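Forums > Simulation Kits > Reviews

mudlark5
Bought the Clanasik home scene kit in April. You get a kitchen and dining room, a humanoid that loads already seated, and a set of table props. Installed fine on the second try. The hands have bent, jointed fingers and the default pose keeps them over the thighs.

tinplate_92
I returned mine. The floor is far too shiny and I spent two evenings turning reflections down. Gresalex costs more but the materials are sane. 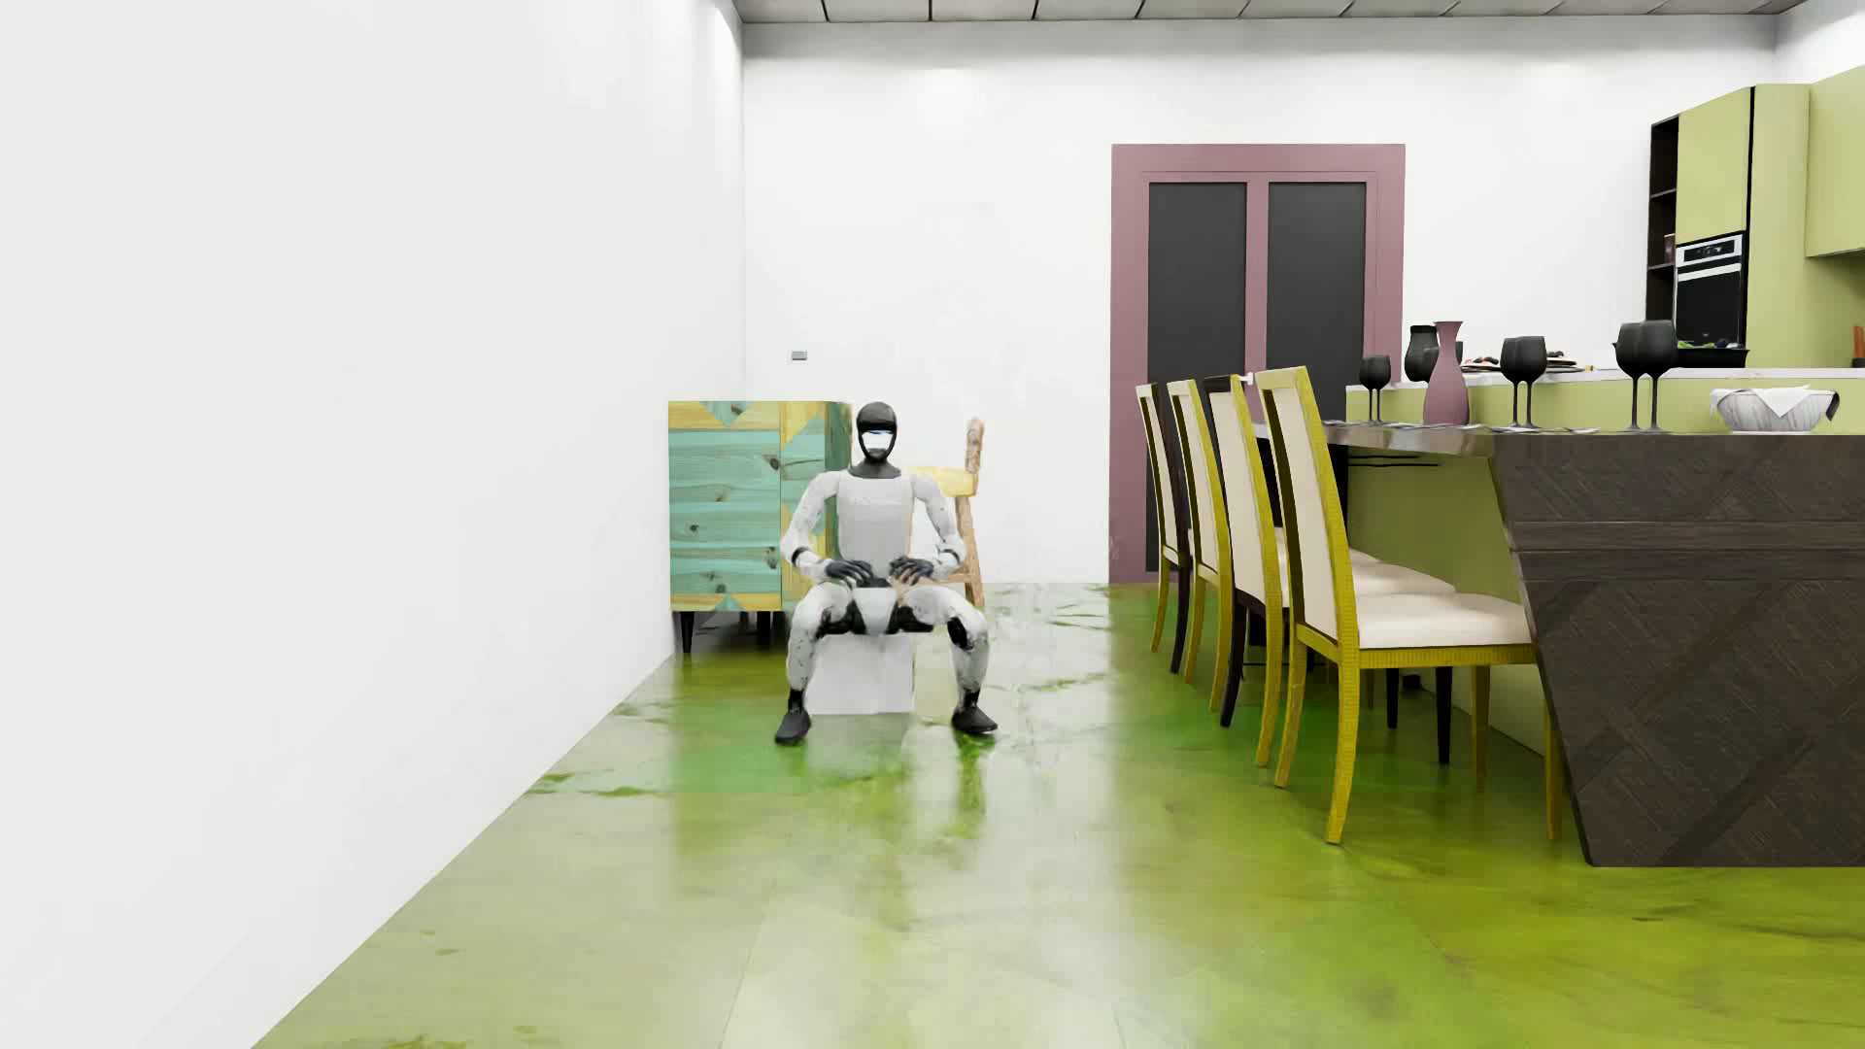

oddbolt
Does the license cover more than one computer?

mudlark5
It covers two, and you can move a seat by signing out on the old machine.

oddbolt
Thanks. I want it for sit-to-stand work, so chairs matter more to me than floors.

tinplate_92
Then check the chair collisions first. Mine were loose – the legs passed through each other.

mudlark5
Not what I got. Which version? They were fixed in the update for me.

tinplate_92
The one before that, probably. Still not paying twice.

oddbolt
Ordering the trial tonight. Will post frame rates once I have them.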